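3. Wear as a Record of Use

3.1 Why look at worn surfaces at all?

Most of what is written on the aging of painted metal starts in the laboratory. A coated panel is rubbed, scratched, or sprayed with salt under controlled conditions, and the time to failure is noted. These tests are very good at ranking one paint against another. They tell us much less about what happens to a painted object once people start using it, and that is the question that drew us to the Elberg material in the first place.

Everyday wear is wonderfully uneven. A stair rail loses its finish at the turn of the landing and keeps it nearly everywhere else. A kitchen drawer is bare at one corner of the pull. A school locker can look new at eye level and be stripped to the primer at the height of a ten-year-old's shoes. Each of these patches is the sum of thousands of small contacts, and the shape of the patch says a good deal about how those contacts were made. Archaeologists have read stone tools and door sills this way for generations. We think painted sheet metal deserves the same close attention, and we were delighted by how much it had to offer.

3.2 The survey

The survey covered 412 painted metal objects at 17 sites in and near Elberg. The sites included two schools, a public bathhouse, a bakery, a bus depot, several small workshops, and the former Vrabec cannery, which now houses a mix of tenants. Objects were chosen for having at least one flat painted surface larger than a hand. Lockers, bins, cabinets, counters, railings, and doors make up most of the list. Cast parts and anything repainted within the past year were left out, as were surfaces so heavily labeled that the paint could not be judged.

Each surface was sorted into one of four classes. Class A surfaces show dulling only. Class B surfaces have scuffs and marks that sit on top of the paint or bite slightly into it. In Class C the paint has chipped or rubbed away in at least one patch with a clear edge. Class D covers surfaces where bare or darkened ground is the rule and paint survives in islands. The scheme is simple on purpose. An earlier version had nine classes, and two people looking at the same cabinet door could rarely agree on which one it belonged to.

Neighboring surfaces of a single object often fall into different classes, so we scored them separately. A bin with four walls and a floor counts as five surfaces and receives five letters. Figure 4 gives a case where the contrast is easy to see.

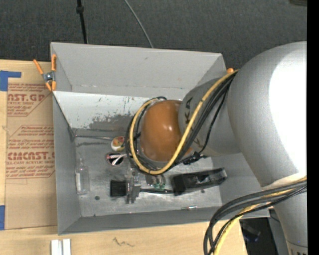 Figure 4. Open-topped gray metal bin. The tall far wall has a small dark scuff (Class B); the whitish panel below it has a ragged worn patch (Class C). The floor is scratched.

The edge of a Class C patch turned out to be the most useful feature of all. Ragged edges, with small bays and points, are typical of chipping, where flakes of paint let go along lines of weak grip. Smooth edges that fade over a finger's width are typical of slow polishing by hands, sleeves, or cloth. Many patches show both kinds, and we recorded the edge type that took up the greater share of the outline. The bathhouse railings were nearly all smooth. The depot cabinets were nearly all ragged — even on the doors, where we had expected to find the soft halo left by fingers.

3.3 Height, reach, and color

Once the letters were plotted against height above the floor, a pattern jumped out. On upright surfaces used by adults, Class C and D patches gather in a band at hip level and again just above the floor. The upper band fits with leaning, carrying, and the swing of bags. The lower band fits with shoes, mops, and carts. Between the two bands the paint is often close to perfect. In containers the picture is quite different, and the floor and the lower walls carry most of the damage, with the upper walls showing little more than stray marks.

Color made the work harder than we had planned for. Pale paints over a dark ground advertise every chip, and a reader can spot a patch from across the room. Mid-gray paints over gray metal hide the same damage very well, and in glossy light a reader can miss it altogether. To check on this, 80 of the surfaces were scored a second time under a hand lamp held low to one side. Around 4 of these moved up a class, and all of them were gray. We now carry the lamp everywhere and recommend it warmly to anyone trying this at home or at work.

3.4 Comparison with the Trornbridge series

The older Trornbridge series, gathered with the Vulidance wear chart, used a single grade for each whole object. Converting our letters to a single grade is easy enough: the worst letter wins. Doing so throws out nearly everything discussed above, however, and it makes a lightly used locker with one kicked corner look the same as a counter worn through along its full length. We therefore report both values in the tables that follow, with the single grade given for comparison and the separate letters used in all further analysis. Section 4 takes up the question of repainting, which resets some surfaces and leaves the older relief plainly readable under the new coat on others.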